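Stamina, Dodge Timing and Match Length in Clurkik, a One-on-One Fighting Game for Phones

Project report, Game Systems course
Author: Ayman Hattar
Submitted 9th September

Summary

Clurkik is a fighting game for phones with two characters, one screen and no story mode. The project covers the combat rules, the computer opponent and the tuning of both. Graphics were kept simple on purpose and are not assessed. The report describes the rules, the simulation used to tune them, a small play test, and the changes made afterward.

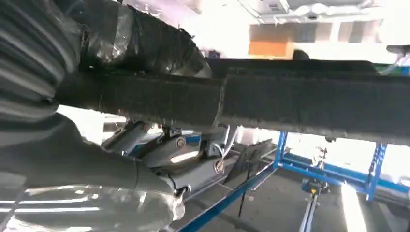
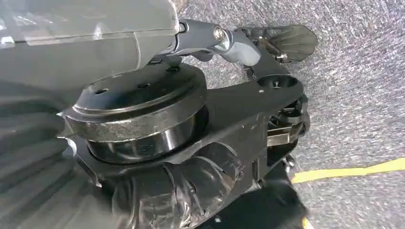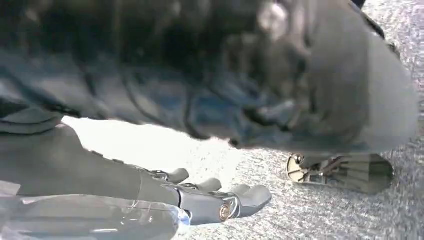
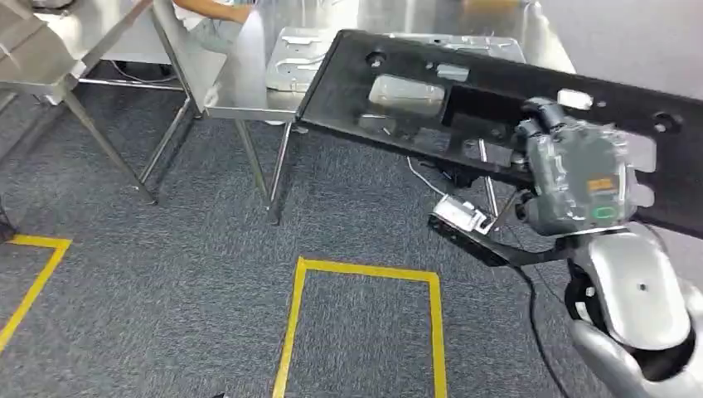 1. Background

Most fighting games on phones replace the stick and buttons with taps and swipes. This limits how many different moves a player can reach at speed. The usual answer is a small move set with a resource that stops the player from repeating the strongest move. In Clurkik that resource is stamina. Each attack costs stamina, each successful dodge gives a little back, and a fighter at zero can only block.

The first build was finished in January, in the Cloltex engine. It had a working match but no balance. The heavy swing won nearly every exchange, and a match between two heavy-swing players was over before the stamina bar had any effect. The aim of the project was to fix this without adding moves.

2. Rules of a match

A match is the best of three rounds. The player has these inputs:

Tap right side: quick jab
Hold and release right side: heavy swing
Swipe left or right: dodge
Hold left side: block

The jab does little damage and can be followed at once by another input. The heavy swing does the most damage and leaves the attacker open during recovery. A dodge is counted as successful if it begins inside the dodge window, a fixed number of frames before the hit lands. Blocking reduces damage but drains stamina slowly for as long as it is held. Stamina does not refill while blocking.

When the round timer runs out, the fighter with more health left wins the round. Equal health gives the round to neither side and it is replayed.

3. The computer opponent

The opponent is a state machine with four states: approach, attack, defend and recover. Moves between states depend on distance, own stamina and the last player input. There is no learning. An early version read the player's input on the same frame it was made, and could dodge anything. A reaction delay was added, and difficulty is now set with this delay and one other value, the chance of picking a heavy swing while in the attack state.

Opponent damage and health are the same at all difficulty levels. I wanted the player to be able to carry over what was learned on an easy opponent – if damage changed as well, the number of hits needed to win would be different every time.

4. Simulation

Tuning by hand was slow, so a match simulator named Salian was written. It runs the combat rules without graphics and plays the computer opponent against itself or against a scripted player. The scripts are:

Jab only
Heavy only
Block, then heavy
Dodge, then jab
Mixed, with weights read from a file

Every pair of settings was run for 4,000 matches. Salian writes one line per round with the winner, the length, the remaining health of both sides and the number of frames each side spent at zero stamina. The random seed is also written, so any round can be replayed in the real game. This was useful in finding a fault where a block released on the same frame as a hit took damage twice.

In the first set of runs, the heavy-only script beat all the others. Raising the stamina cost of the heavy swing helped less than expected. The script simply waited for its stamina to refill, and the refill was faster than the opponent could use the gap. The larger effect came from a pause before refill begins. With the pause in place, heavy only lost to dodge-then-jab in most matches and stayed ahead of jab only, as intended.

Block-then-heavy was then too strong. The block drain was raised in small steps until this script no longer led the table. The final value makes a long block expensive, and a fighter who blocks through a full combination usually has no stamina for a heavy swing afterward.

5. Play test

The build was tested by 13 players, each on their own phone. Most had played a fighting game before, though few had played one on a touch screen. Each player had a short tutorial and then fought opponents of rising difficulty for as long as they liked. Logging was done with Nudell, which stores input times and match results on the phone and exports them as a text file.

The log files held 126 complete matches. Matches that were left before the end were removed, along with all matches from the tutorial.

The main results were as follows.

Dodge timing. Players dodged too early far more often than too late. The wind-up of the heavy swing starts with a large arm movement, and players reacted to this and not to the hit. The simulator could not have shown this, as the scripts dodge by frame number.

Block. Few players used it after the first match. In comments, several said they had not noticed that the left side of the screen had a hold input.

Stamina. Players ran out often in their first matches and less often later. The bar was placed at the top of the screen, next to health, and some players took it for a second health bar.

6. Changes after the play test

The dodge window was widened by 6 frames, all of them at the early end. The heavy swing animation was also redrawn so that the large arm movement comes later. The two changes were made in the same build, so their effects cannot be separated.

The stamina bar was moved below the fighter and now flashes when an input is refused. The tutorial has an added step that cannot be passed without holding a block.

Salian was run again with the new window. Dodge-then-jab gained a little against every other script, and the stamina returned by a dodge was lowered to bring it back.

7. Limits

The second build was not play tested. Input delay differs between phones and was not measured, which may account for part of the early and late dodge counts. The mixed script used weights chosen by hand. A better method would be to take them from the Nudell logs, and the file format already allows this.

Two-player matches over a network were in the original plan and were dropped. The combat code runs in fixed steps and should be suitable for it, but this has not been tried.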